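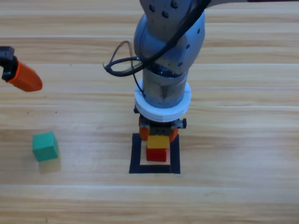

## Bausteine gerade stapeln: Vorgehen für den Zweierturm

Stand: 2020-01-22, Riet Dewulf

Der Zweierturm ist die kleinste Einheit der Stapelreihe. Im Bild liegt ein gelber Stein mit leicht gerundeter Oberseite auf einem roten. Die Reihenfolge ist nicht beliebig: Ein Stein mit gerundeter Oberseite gehört immer nach oben, weil er keinen weiteren Stein sicher trägt.

### Unterlage

Gestapelt wird auf einer Holztischplatte mit durchgehenden Planken. Die Fugen stören, sobald ein Stein quer darüber steht. Vor dem Aufbau deshalb:

1. Platte trocken abwischen, Krümel und Späne aus den Fugen bürsten.
2. Eine Planke in der Tischmitte auswählen und die Wasserwaage längs und quer auflegen.
3. Bei sichtbarer Neigung die Tischfüße unterlegen, nicht den Stein.
4. Standplatz mit Bleistift anreißen. Der Riss verläuft parallel zur Maserung, das erleichtert später die Kontrolle der Kanten.

### Unterer Stein

Den Stein mit der glattesten Fläche nach unten aufsetzen und mit einem Finger diagonal auf zwei Ecken drücken. Kippelt er, um 90 Grad drehen und erneut prüfen. Steine mit Grat an der Unterkante aussortieren oder mit feinem Schleifpapier abziehen. Lackreste an den Kanten haben dieselbe Wirkung wie ein Grat und werden oft übersehen.

### Oberer Stein

1. Stein an zwei gegenüberliegenden Seiten fassen, möglichst tief, aber oberhalb der Unterkante.
2. Senkrecht über den unteren Stein führen und dort kurz anhalten.
3. Kanten von vorn und von der Seite vergleichen. Eine Blickrichtung reicht nicht – ein Versatz nach hinten ist von vorn nicht zu erkennen.
4. Langsam absenken, bis die Flächen aufliegen. Nicht nachdrücken.
5. Beide Seiten gleichzeitig loslassen und die Finger waagerecht wegführen. Erst danach nach oben abheben.

Der häufigste Fehler liegt in Schritt 5. Wer eine Seite früher löst, schiebt den oberen Stein zur anderen hin.

### Kontrolle

Einen Anschlagwinkel neben den Turm stellen und heranschieben, bis er den unteren Stein berührt. Zulässig sind 2 mm Versatz. Liegt der Wert darüber, den oberen Stein ganz abnehmen und neu setzen; seitliches Schieben verstellt meist auch den unteren.

Für die Übungsreihe wird der Aufbau 13-mal wiederholt, mit einem neuen Riss nach jeweils 4 Durchgängen. Ergebnisse bitte in die Liste bei Mared Nicholas eintragen, Abbrüche eingeschlossen.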